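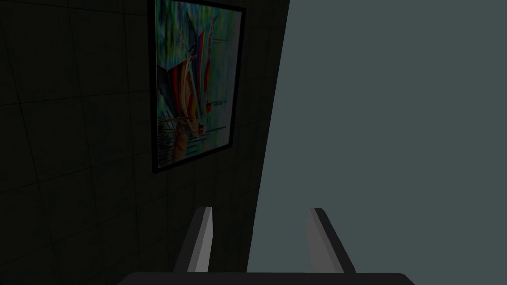 Notes from the simulated apartment, part 3

Last updated: May

Projects > Clarik > Collecting

I promised a few of you that I'd write up how the example gathering is going, and then I went quiet for ages, sorry! I've been spending my evenings inside a rendered apartment, steering a gripper around with a pair of hand controllers, and by the time I take the headset off I mostly want toast and bed.

So, where we are. Clarik (the learning system, for anyone who came in through the bread posts) learns by copying. We do a task, it records what the wrist camera saw and what the hand did, and later it tries to work out what to do from the view alone. Everything so far has been simulated. Adebayo Ibrahim built the rooms, and he has a real weakness for decorating them. The sailboat painting is his doing, striped sails and all, in a thin black frame on a dark tiled wall, and I've grown really fond of it. It's the brightest thing in there by a mile when the lights are turned down.

The plan was 500 episodes for the first round and we're past that now, so we've moved the goal up to 800. An episode is one go at one task, start to finish. Most of mine are pick-and-place, and an awful lot of each one is just getting there: fingers open, nothing held, drifting past walls. I used to rush those bits. I thought the grasp was the interesting part and the traveling was filler, and I'd whip the arm across as fast as the controller let me.

Salamatu Osagie set me straight on that. She trains the thing, so she sees what my bad habits turn into, and she sent me a clip of an early version of Clarik flinging itself across the room exactly like I do. It even had my little wobble before slowing down! I laughed and then I was mortified. If I hurry through the empty stretches, it learns to hurry through the empty stretches, and it has a lot less sense than I do about what might be in the way.

So now I go slowly, and I keep the fingers open and steady until I'm lined up. I also try to start from odd places. This was Kelechi Shehu's idea. If every episode starts with the table nicely in view, the system never sees what it's like to be facing the wrong way, and then the first time it ends up looking at a corner it has no clue. So some of mine begin with the gripper staring at nothing useful, a dark wall on one side and a big plain pale surface on the other, and I have to turn around and find the work. They're tedious to do. I think they're some of the best ones we've got, though Salamatu says I'm not allowed to claim that until she's run the comparison, fine.

The pale surface gives me trouble, I'll admit. It's completely smooth and evenly lit, with no seams or marks or anything, and when it fills half your view you lose all sense of how far off it is. The tiled wall is better, in theory. There's a grid on it, and you can watch the lines squeeze together as the wall goes away from you, but in the low light setting they're so faint that I end up judging from the painting instead. I know roughly how big it looks when I've got room to turn. Which made me wonder whether Clarik would end up using the painting too.

I asked Adebayo and there was a bit of a silence on the call. He's now swapping the pictures between batches. Sometimes the boats are there, sometimes a different picture, sometimes a bare wall. Same with the lighting: bright, medium, and what I call power cut. I complained about power cut at first, because my eyes are not what they were, but real kitchens have dark corners in them and so should ours.

A few things I've changed in how I work, in case anyone else is doing this at home:

I stop after 2 hours. My third hour is always garbage, and I've looked back at enough of those episodes to know.

I throw out fewer mistakes. If I miss a grasp, back off and get it on the next try, I keep the episode and tag it as a recovery. If I've knocked the thing on the floor and I'm swearing, it goes.

I write the tag right away. I once left a whole evening's worth for the next morning and it was hopeless, they all looked the same to me.

I keep the wrist level during the approach unless the object really needs a tilt. Chiamaka Ezeani tilts hers constantly and gets beautiful results, so maybe ignore me on this one. We've agreed to leave both styles in and see what comes out.

Next up is the drawer task, which I'm dreading a little. The handle is thin and the fingers tend to slide off if you come in even slightly high. Chiamaka has done a handful already and says to aim lower than feels right. Kelechi also wants 3 new rooms before we train again, so Adebayo is happily shopping for furniture that doesn't exist.

I'm going to put a batch in tonight after dinner, drawers closed, lights on power cut. I asked for the boats to stay up for this one.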